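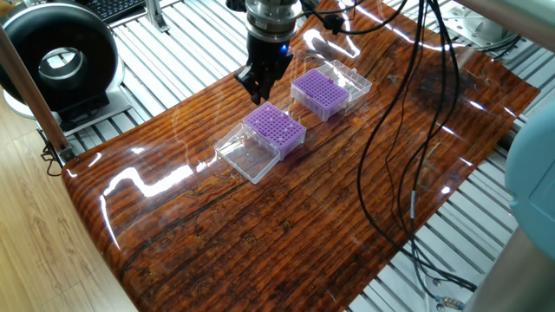

Tip boxes on the shiny mat, lids open, gripper over the back of the racks.

13/10/2026

Writing this fast before the bus. Long day, good day mostly. Feet hurt.

Tip box task all day again. 201 kept episodes on the drive by the time I shut down, which puts the whole Kisum set at 516. Goal is 1000 by the middle of November. Doable if the arm behaves and if I stop fiddling with the start positions every morning. I will not stop fiddling with the start positions.

Morning was slow. Calibration file from last week got loaded instead of the new one and I ran seven episodes before I noticed the wrist was sitting a hair too far forward. Threw all 7 out. Wrote CHECK THE CAL FILE on a sticky note and stuck it on the monitor, next to the other sticky note that says the same thing. Must be going blind to them.

Then the glare. The wood print looks great and it shines like a bowling alley. Overhead lights come back up off it in big white bands and the clear lids go half invisible on top of that. I was annoyed with it at first, wanted to swap to the matte gray sheet. Left it in. The Dalau people trained everything on flat gray and their model fell apart the minute it saw a real kitchen counter, so ok, glare it is. Purple racks stand out fine anyway. It's the clear stuff that's going to hurt us.

Lunch at the desk, cold noodles, crumbs in the keyboard. Again.

After lunch changed the layout plan. Boxes apart for the first block, then pushed up against each other for the second. Pushed together is way harder to drive. The fingers have to come down straight, and from where I sit I can't judge depth at all, I keep thinking I'm over the middle of a rack when I'm nearly on the next one.

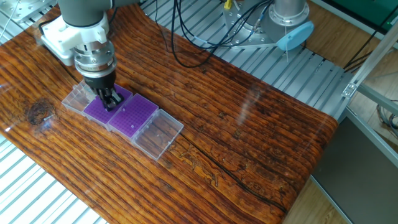

So I slowed way down. Half speed on the descent, pause, then close. The pauses bother me a bit. Last time we had a lot of hesitation in the data the policy learned to hesitate, it would come down and just hang there thinking about it's life. Going to trim the worst ones tommorow and leave a few in.

Also started labeling the bad ones properly. Before it was just keep or toss. Now there's slip, bump, wrong rack, operator dumb. That last one needs a nicer name before anybody from Hellwig looks at the sheet. Bumps are actually worth keeping I think, as long as I recover in the same episode. Nudge the box, back off, line up again, go. Those recoveries are the only thing that made the Pralliron policy any good and I had maybe a handful of them until today.

Note to self, cables. They loop all over the right side and I keep steering around them without meaning to, so every approach comes from the left. The model will think left is a law of nature. Need to tie them up higher or make myself do a block from the other side. Both probably.

Got into a rhythm late afternoon. Reset, go, save. Reset, go, save. Radio on low. Did a whole stretch without looking at the clock and those were my smoothest ones, checked them after and the paths are really clean. The ones where I was trying hard look awful. Jerky. Should play the radio on purpose.

Drive filled up near the end and the save failed on one, a pretty one too. Moved the old sets off to the big disk, took forever, sat there eating the last of the crackers.

Tomorrow: cal file FIRST. Tie up cables. Block from the right. Trim pauses. Ask for another drive. Rename operator dumb.

Bus in four minutes, going.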